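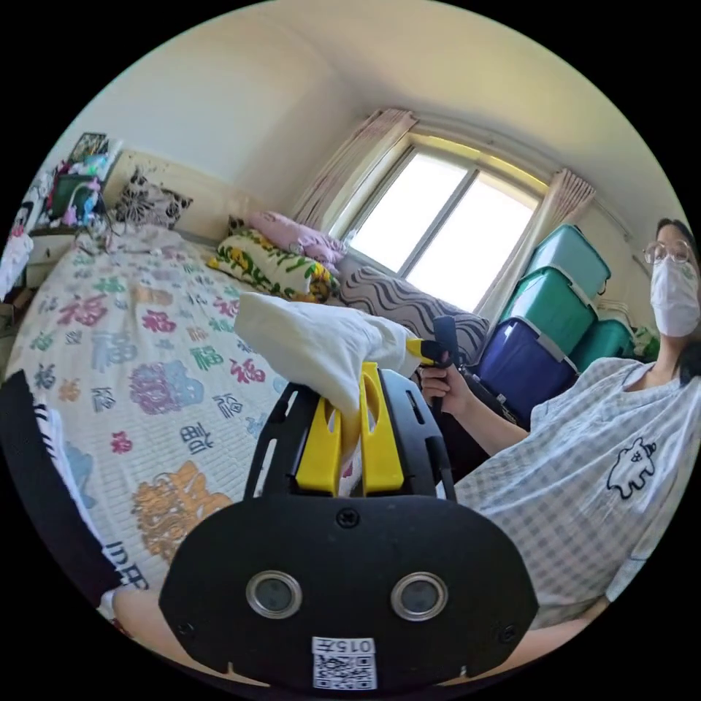
The password manager is a good idea sold badly

2018-10-25

I have paid for a password manager for five years, and I expect to go on paying for one. So take what follows as grumbling from a customer.

My renewal notice from Undorard came in May. The price had gone up, and the email explained that I would now enjoy "complete digital peace of mind". I went looking for what that meant. As far as I could make out, it meant a new icon, a dashboard that gives my passwords a score out of 1,000, and a button that offers to check whether my address has turned up in a breach. I pressed the button. It offered to sell me a different plan.

The score annoys me most. Mine was dragged down by the login for a recipe site I joined once to print a page about quince paste. The program considers this an emergency. It has no opinion at all on the fact that my bank still caps its passwords at 14 characters, a thing I can do nothing about except change banks.
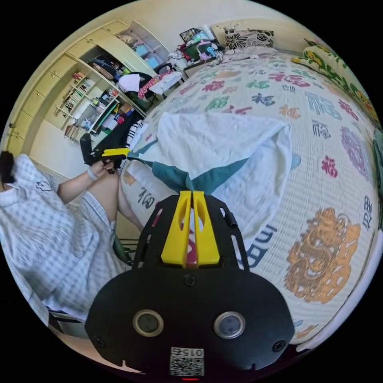 Then there's the matter of getting out. Every one of these companies says you can export your data whenever you like. Stukov does let you, into a plain text file with all your passwords sitting there in the open, and leaves you to work out that you ought to delete it afterwards. Popescu exports the passwords but drops the notes, where I keep the answers to those silly security questions. I tried moving from one to the other last winter and spent two evenings fixing entries by hand. I gave up and went back to Undorard, grumpy and no safer.

My friend Costel Gashi thinks I'm being unfair. He runs Unum at home, which is free, and says most people who use any of these programs are better off than those who use the dog's name everywhere. I agree with him. I also notice that Unum's support forum has a single thread about lost master passwords, 2,166 replies long, and the advice on the first page is to try remembering harder.

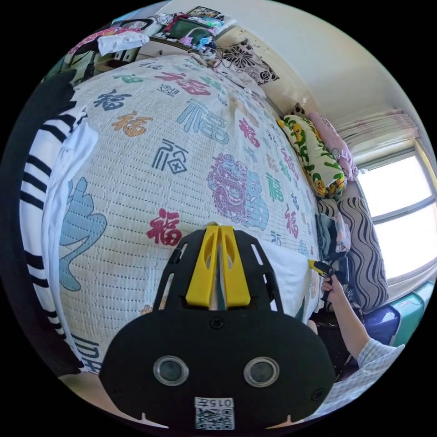
What I'd like is fairly dull. Tell me in ordinary words what happens if I forget the master password, and tell me before I pay. Keep the export complete — notes, attachments, the lot. Stop flashing a red badge at me over a recipe site. And if the price is going up because wages and servers cost more, say so. I'd probably grumble and pay it anyway.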